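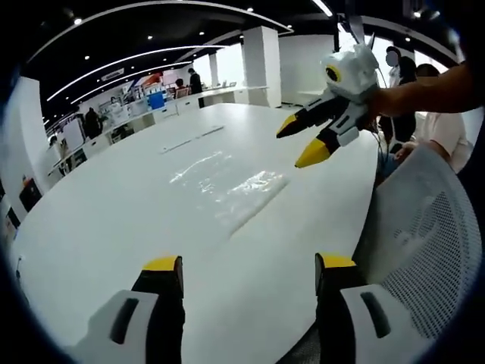 Acta de la reunión ordinaria — Sala Tromville
Fecha: 11/08/2019

1. Acta anterior
Se lee y se aprueba el acta de febrero sin cambios.

2. Mesa blanca
Se acuerda mantener la mesa grande en la sala. El acabado brillante se raya con facilidad, por lo que no se cortará nada directamente sobre ella. Florari presenta presupuesto para un protector: 200 euros, montaje incluido. Aprobado.

3. Plásticos de embalaje
El film transparente se retirará al terminar cada sesión — queda prohibido dejarlo sobre la mesa. Va al contenedor amarillo del pasillo.

4. Sillas
Se piden 4 sillas de respaldo de malla a Kováčik. Entrega pendiente de confirmar.

5. Varios
Fullance enviará la factura de limpieza corregida. Las reglas y el material pequeño se guardan en el cajón.

Se levanta la sesión.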